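Nutudard Maths support: Pattern Studio marks correct tiles as wrong after update
Status: Resolved, workaround no longer needed
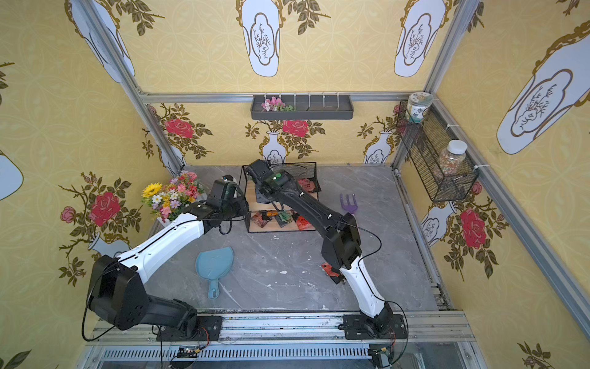
The fault affects the Pattern Studio activity in Nutudard Maths, where a student is given part of a repeating pattern and has to drag the smallest repeating tile over it. After the July content update, a tile that was correct was marked wrong whenever the pattern had a background layer with a shorter repeat than the layer in front. Single-layer patterns (stripes, checks, plain dots) were marked properly throughout. Two-layer patterns are the kind found on decorated wallpaper: on the pale yellow paper in the photo, the faint interlocking circles are one layer and the large white vases outlined in gold are another, and a tile cut to fit a single circle would slice through a vase. The activity is meant to look for a tile that satisfies both layers. The updated marking code was checking the background only.

Reported by
Emil Bühler, Year 5 teacher, Auer Primary School

Product
Nutudard Maths, classroom edition, Pattern Studio and Pattern Studio Extension

Devices
School tablets managed through Petlow, student accounts synced from the school roll. Also reproduced in a desktop browser with no management profile.

Original report
"Students are doing the wallpaper set in Pattern Studio. They pick the right tile, it snaps into place, the preview fills the wall with no gaps, and then it gets a red cross. If they pick the small tile that only covers the background, it gets a tick, even though the preview has half a flower in it. This is the wrong way round. I have marked the set by hand for now but the class report still shows everyone as needing revision on repeating patterns. Can the scores be fixed after the fact or do they need to redo it?"

Log

Entry: first response
Asked for the activity code, the content pack version and one student result exported from the teacher dashboard. Suggested clearing the content cache in Settings, then Storage, then Downloaded packs. Asked Emil not to reset class progress, as a reset deletes the saved answers as well as the marks.

Entry: customer reply
Cache cleared on two tablets. No change. Export attached. Customer also notes that the hint button gives the right advice ("Check that every picture in your tile is whole") and the marking then contradicts it.

Entry: investigation
Loaded the exported result on a test account. Saved answer is the large tile. Expected answer in the pack file is also the large tile. Mark recorded as incorrect. The pack content is therefore sound and the fault is in the comparison step.

Ruled out:
Petlow management profile. Same result with the profile removed.
Display scaling. Same result at all text and display sizes.
Left-handed layout. The tray moves to the other side but tile coordinates are unchanged.
Offline mode. Marking is done on the device in either case, and the result is the same before and after sync.

Entry: investigation, continued
Built a plain test pattern with a background that repeats every 2 squares and a foreground that repeats every 5. The smallest tile that works for both is their lowest common multiple. The app rejected it and accepted the background tile. Repeated with a background of 2 and a foreground of 6, where the foreground repeat is already a multiple of the background. Same fault. With both layers set to 6 the marking was correct, which explains why our own regression set passed: every two-layer pattern in it used matching repeats.

Entry: escalated to development
Passed to the Pustov team, who maintain the marking library. Attached the test patterns and the customer's export.

Entry: development response
Cause confirmed. The pattern file lists its layers in drawing order, background first. The old library read the repeat of every layer and worked out the common tile. The new one reads the first entry and stops, a side effect of changes made to speed up loading on older tablets. Rotated patterns were affected in the same way. Patterns with reflection were not — they go through a separate check that was left alone.

Entry: workaround sent to customer
Teachers can switch off automatic marking for a single set:
Open the class, then Assigned work.
Select the set and choose Marking.
Change Automatic to Teacher review.
Save, then ask students to close and reopen the activity.
Existing answers are kept. Answers handed in under Teacher review appear in the dashboard with the student's tile laid over the pattern, and do not count towards the class report until they are marked.

Entry: customer reply
Workaround in place. Customer asks whether Pattern Studio Extension is affected, as a small group has moved on to it. Also asks whether a tile can be correct but not the smallest, as one student had used a tile twice as wide as needed and it was also given a cross.

Entry: reply to customer
Extension uses the same library and is affected. Please apply Teacher review there too.
On the second point, a larger tile that repeats cleanly is treated as a partial answer. It should show an amber mark and the message "This works. Is there a smaller one?" The red cross was the same fault. When reviewing by hand, choose Partial and the message will be sent to the student.

Entry: fix released
Corrected marking library published on November 5, 2024. The comparison now reads all layers, and the regression set includes patterns with unequal repeats. No new content pack is required. Tablets managed through Petlow will take the update at the next scheduled check-in, or straight away if the administrator selects Push update.

Entry: re-marking
Stored answers can be re-marked without students redoing the set. In the dashboard, open Assigned work, select the set, then Tools, then Re-mark saved answers. The tool handles up to 500 answers in one run. Larger schools should run it class by class. Marks entered by hand are not overwritten unless Include teacher marks is ticked.

Entry: customer reply
Re-marking run on the wallpaper set and on Extension. Class report now agrees with the hand marking except for one student, still shown as needing revision.

Entry: closing check
Looked at the remaining student. The answer was started but not handed in, so there was nothing for the tool to re-mark. Asked Emil to have the student open the set and tap Done. Customer confirms the report updated after the next sync.

Related issues
Preview wall shows a thin line between tiles at high zoom: display only, does not affect marking, still open.
Hint audio plays in the wrong language after an account switch: fixed in the same release.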